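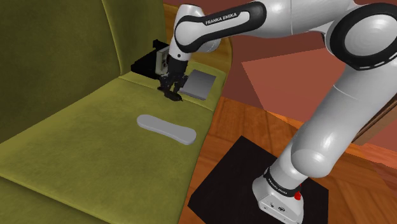
Robot arm over a green sofa, computer render

Visiting an old tracking station with kids: what's left to see at Genovcombe?

Posted Friday, June 25, 2021 in Space History and Places

Hi everyone! We're driving through Genovcombe in the school holidays and I've just found out there used to be a tracking station up on the ridge, back when every crewed flight needed people on the ground all over the world listening in. I am so excited about this, I grew up on moon landing books and had no idea we'd be passing within cooee of one. My two are eight and eleven and mad about rockets. Is there anything left up there to look at, or is it a paddock with a sign? Also, can somebody explain in plain words why they needed so many stations in the first place? My eldest asked and I made a complete hash of it (I said something about the curve of the Earth and then changed the subject). We'll have a normal car, no four-wheel drive.
Poluvo

Go! It's wonderful! The big dish went years ago, but the concrete footing is still there and you can stand right in the middle of it, which my lot thought was the best thing ever. You can also see the slab where the operations building was, with the cable trenches running out from it. There are 49 steps up from the car park to the lookout and the kids will want to race them. The road is sealed nearly all the way and the last bit is good gravel, so a normal car is fine if you take it slowly. No water and no shop up there, and the toilets are back at the turnoff. Bring jumpers, even on a sunny day. The wind comes straight over that ridge.

As for why so many stations: a radio dish can only talk to something it has a clear line to. A spacecraft in low orbit comes up over one horizon and drops below the other in a matter of minutes, so you need another dish further along to pick it up, and another after that. Your curve of the Earth answer was right, you just needed to keep going! Get a basketball and a torch. Hold the torch close to the ball and look at how small the lit patch is, then move it back and watch the patch grow. Going to the Moon is the moved-back version, so a few very large dishes spread around the globe can cover it, one taking over from the next as the Earth turns.
Hunirmont

Good answer above. I'll add that the local history room in town has a scrapbook from the station, mostly newspaper cuttings and some lovely snaps of the staff Christmas parties. It was only open mornings when I went in May, so ring first. They also have a headset the kids can try on and a console panel with the switches still in it. Ask to see the logbook! It's open at page 957 in the case, and the handwriting is beautiful, all times and bearings and then a little note that the kettle had blown a fuse.

One small thing, the sign at the lookout gives the height of the ridge as 2948 and doesn't say what in. It's feet. My brother-in-law argued it was metres the whole way home.

If you can stay until dark, do. There's hardly any town light on the far side and with a bit of luck you'll get the space station going over. Look up the pass times before you leave because the phone signal is hopeless. Ours came up out of the north-west, very bright, and it was gone into the Earth's shadow before the youngest had got out of her sleeping bag.
Eder

Oh this is brilliant, thank you both! We've got a basketball in the boot already. Will ring the history room on Monday about that headset.
Poluvo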